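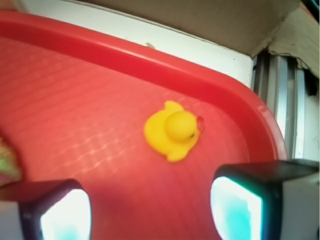
No. 39

1/ Good evening everybody. It is Monday, so it is time for the small things thread. Last time I wrote about spoons and many people answered, thank you. Today I want to write about bath toys, and about the tray where they live.

2/ In our home the toys had no place for a long time. They stayed on the edge of the bathtub, then they fell in the water, then somebody stepped on them at night. I say somebody, but it was me, two times in one week.

3/ The first solution was a net bag with suction cups. I bought it at Grastmont. The cups held for a few days and then the whole bag came down in the dark with a big noise. My daughter Eun-ji thought a person was in the bathroom.

4/ The second solution was a bucket. A bucket is good for carrying, but the toys at the bottom never get dry. After a month I turned it over and the smell was not nice. I threw away a whale and two small boats. Eun-ji was sad about the whale for a long time.

5/ So now we have the red tray. It is plastic, with a flat floor and a round raised rim. I like it because I can see everything in it at once. Nothing can hide under another thing and become bad there.

6/ The floor of the tray has a fine pattern of little squares. I did not pay attention to this when I chose it. Now I think it is a good detail, because a toy does not slide so much when I carry the tray with one hand and the towels with the other.

7/ The yellow duck is the one who stays. Other toys come and go – she gives them to cousins, or we lose them at the pool – but the duck has been with us since Eun-ji was a baby. It has an orange-red beak and a small tail that goes up. On the red floor you find it immediately, even without glasses.

8/ My friend Ok-hee Yook asked me last week why I do not buy a new duck, they cost almost nothing. This is true. But Eun-ji talks to this one. I don't want to explain to a child of five years that the duck is the same duck when it is not the same duck.

9/ Now the practical part, for the people who asked in the messages. After the bath I press the toy under the water, let it go, and then squeeze it strongly over the drain. I do it until no more water comes out. Then I wipe it with a dry cloth and put it in the tray.

10/ If your duck has a hole in the bottom, please look at the water that comes out. If there are black pieces in the water, it is mold inside. I tried many times to save such a toy and I was never happy with the result. I say goodbye to it now.

11/ Some people close the hole with glue when the toy is new, so the water can't go in. Keegan Lemieux from my old building did this with all his toys and he says they still float very well. The duck does not make the sound anymore, of course. You must decide what is more important in your family.

12/ The tray itself I wash on Monday and on the weekend. Warm water, a drop of dish soap, a soft brush for the corner where the floor meets the rim. In this corner the soap collects and becomes a gray line if you forget it. A hard sponge makes scratches on the shiny part, so I keep it for the pots.

13/ Where to put the tray? We tried on the washing machine. When the machine spins, everything walks to one side and then jumps on the floor. Now it is on the low shelf next to the door, and Eun-ji can reach it herself. This was the biggest change. She puts the toys back without me asking. Not every day, but many days.

14/ How many toys? I decided that if they do not fit on the floor of the tray in one layer, there are too many. My mother-in-law does not agree with this rule and she visits often, so the rule is under pressure.

15/ Deok-su Seol wrote me that he uses a baking tray from the kitchen. I think it works, but please check that it does not rust. He also lives with three cats and the cats take the toys out, so his problem is different from mine and I have no advice.

16/ A question from the last thread: yes, the tray is also good for other things. In October we used it for chestnuts. I have used it for wet mittens, and one time for seeds that we wanted to dry. I washed it well before and after – please do the same.

17/ Another question was if I recommend the color red. I did not choose it, in the shop they had only red and a brown that looked tired. But a light-colored tray shows the soap marks less, I think. If somebody has a white one, please write me how it looks after some months.

18/ Jong-dae Joo asked for the name of the tray. I am sorry, I took off the sticker on the first day and I did not keep it. I got it in the housewares shop on the corner in Grarkberg, on the lower shelf, near the buckets.

19/ Next Monday I will write about bathroom towels, and why I fold them in three now. If you have a good hook that does not fall from the tiles, send me a picture. I have lost my trust in suction cups.

20/ Eun-ji wants me to add that the duck says good night.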